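Feven Alemneh does not believe in the kitchen triangle. She also doesn't believe in pot fillers, appliance garages or most of what gets said on renovation shows, and she has spent 12 years planning small kitchens in Silport, where the apartments by the old docks leave little room for any of them.

"People come in with a list," she says. "I ask where they put the groceries down when they walk in the door. They look at me like I changed the subject." 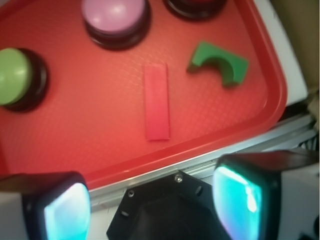 The list usually comes from a showroom. Wastarstead, the cabinet chain, opened a branch in Silport last May, and Alemneh went to see it. She came back unimpressed. The displays were lovely, she says, and every one of them was bigger than the apartments her clients live in. I suggested that this might be a bit unfair, as a showroom has to show something. She shrugged. "Then show a bad kitchen. Show me one with a pipe in the corner."

What bothers her most is the word storage. One couple on Dendside Street paid for pull-out racks on both sides of the stove and ended up keeping their pans in the oven. The racks took bottles and nothing else.
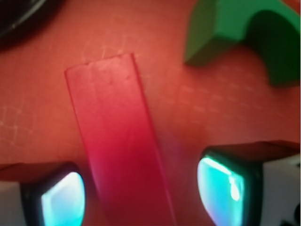
So what would she spend money on first? Light over the place where you chop, and after that a decent faucet.

I wasn't fully convinced. A good drawer is a good drawer, and mine have outlasted two landlords. Alemneh granted me the drawers. She would not grant me the island, and she had sharp words for the Motaung, a rolling cart that sells for nearly 300 dollars. "It rolls when you cut on it. I tried it for a week."

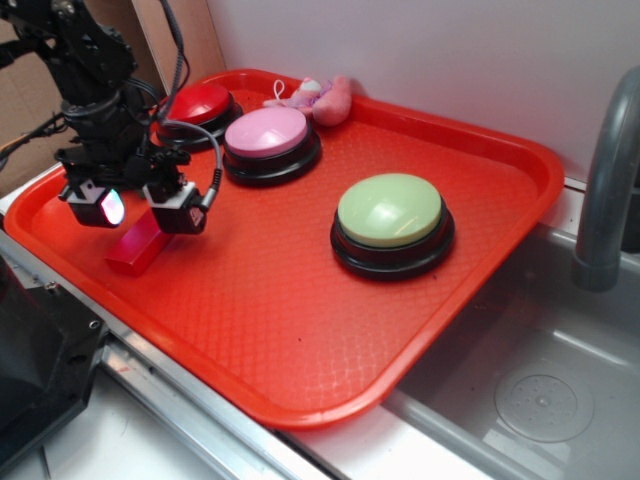 Counter space is the one thing she'll argue about all afternoon. She wants a clear stretch next to the sink and gets annoyed when a designer gives it to a coffee machine. Put a big tray on the counter beside a sink basin, at an angle, with one corner close to the wall, and a good part of the work space has gone. "Measure with your things out," she says. "Everyone measures it bare."

Does she follow her own advice at home? Partly. There are 3 appliances on her counter, and she admits she uses 2 of them. The other was a gift, and she hasn't found a cabinet it fits in.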